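4 min read

Hi all,

Picking up the thread on spring league before Saturday gets away from me. I went to the early game at the Cimell field and stayed for most of the second one, so this is going to ramble a little (sorry to the digest readers!).
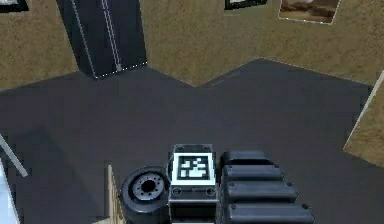
Posted by the Duvoson Flag Football list editor

First, the message I'm answering, trimmed down:

> Are we really keeping the 10-player roster limit for March? We
> had two kids out sick and one with a rolled ankle, and by the
> fourth quarter our center was playing both ways and begging for
> water. The other team had the same problem. I'd also like to
> know if the Fotateck tournament uses our rules or theirs.

Yes, I hear you, and I saw it for myself. That second game was 19 to 12 at the half and then pretty much stopped, with everybody walking back to the huddle. I used to be all for small rosters (more snaps per kid, no long faces on the sideline), but that was when we played shorter quarters. With the clock the way it is now I'd go to twelve and make sure every kid gets in on both sides of the ball.

The tournament uses their rules. They rush from seven yards like we do, but there's no running inside the five, and a fumble is dead where it lands. Please practice that one! We lost a touchdown on it last year and I'm still sore.

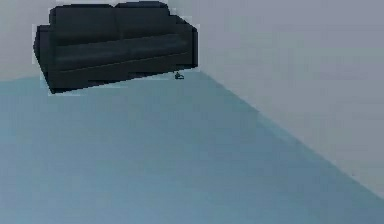 Two-seat sofa, dark cushions.

Now, the defense. I loved what the Subramaniam Park girls were doing with their safety. She'd sit deep until the quarterback turned her shoulders and then come flying up on the short stuff, and I think she pulled 4 flags in one series. Our kids all chase the ball. Mine included, I've been yelling about it in the backyard since winter.

Money, quickly: the snack stand and the car wash together put us at $1224, and the new flag belts come out of that. The old ones with the sticky clips can go in the bin by the shed. 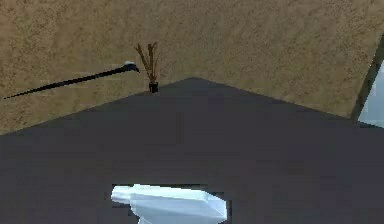

Gray surface with tan beyond it, and a thin black rod at left.

If you want the roster change, reply to the list and say so before the next coaches' call. I'd like to hear from the younger division too. And whoever has the orange cones, we need them by 9 a.m.

Comments (3)

Twelve is fine with me, but can we keep the even playing time rule in writing this time?

The cones are in my trunk. I'll be there at 8:30.

Does the dead fumble rule count on a bad snap? We have a lot of bad snaps.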